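Karnstead Hall Kitchen, Lunch Room Before and After

Posted February 9, 2022

Quick page, sorry, typing this between loads of dishes. People keep asking what we did with the lunch room after the Benholm furniture went, so. Tables, floor, the cupboard, place settings. Captions are short, more to come when I get the rest off my phone.

Background for anyone new. The old setup was two long Benholm benches, very heavy, very brown, took four people to shift. Sold them in October. Got 400 for the pair, spent most of it the same week. Room is small, gets used for lunch, then homework club, then whoever has booked it in the evening. Everything has to fold. That was the only rule, and we stuck to it, more or less.

THE TABLES

Went with square folding ones. Looked at round, looked at a long trestle, Norkico had a nice oak-look one but 60 more each and no good in the doorway. Squares push together for a big lunch and pull apart for cards. Marble pattern top, pinkish beige, red trim on the edge. Some people hate it. I've come round to it. Hides crumbs like you wouldn't beleive.

Legs are black metal, cross over in an X and fold flat. Watch your fingers on the first fold, they are stiff when new. Wipe the tops with a damp cloth only, no scouring pads please, we had a scratch in week one. 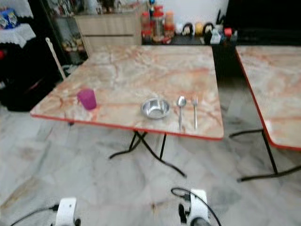
Place settings took longer to settle than the furniture did. First go was the full works, side plate, napkin, two glasses, and it was chaos, no room for elbows and half of it went back in the wash clean. Cut it right down. Cup on the left, little steel bowl in the middle, then spoon, then fork beside it, both pointing away from you. Magenta cup in this one, you can see through the plastic so no excuse for missing a bit when you wash it. Bowl is shallow, fine for fruit or a scoop of rice, not so good for soup. Soup days we bring out the deep ones.

Stainless for the cutlery and the bowls because the enamel chipped. All one pattern from the Montes sale box, except the teaspoons, which are a mess of everything and will stay that way.

THE FLOOR

Tiles stayed. Gray and white marble look, bit cold in the mornings but easy. Few brownish marks that I have tried everything on. Baking soda, vinegar, the expensive stuff in the spray bottle. No luck. If you have a trick that worked on yours, send it over, I'll try anything once. Rug was discussed. Rug was voted down, chairs catch on it.

THE BACK WALL

Light wood cabinet, kept from before. Dark surface next to it is where the jars live, red lid, orange lid, and then the small stuff that creeps along when I'm not looking. Keep meaning to clear it. Lids tight please, we had ants last summer. Labels are on my list, printer is out of ink.

White paint on the wall is one coat over the old cream. Needs a second coat low down where the chairs rub.

STILL TO DO

Hooks for aprons. Better bulb over the sink. Felt pads for the chair legs, bought 6, need a lot more than 6. A box for the odd cups so they stop going home in people's bags.

Gallery number two will be the pantry shelves, all done now apart form the top one. Page has had 1,503 visits, hello to all of you. Back to the dishes.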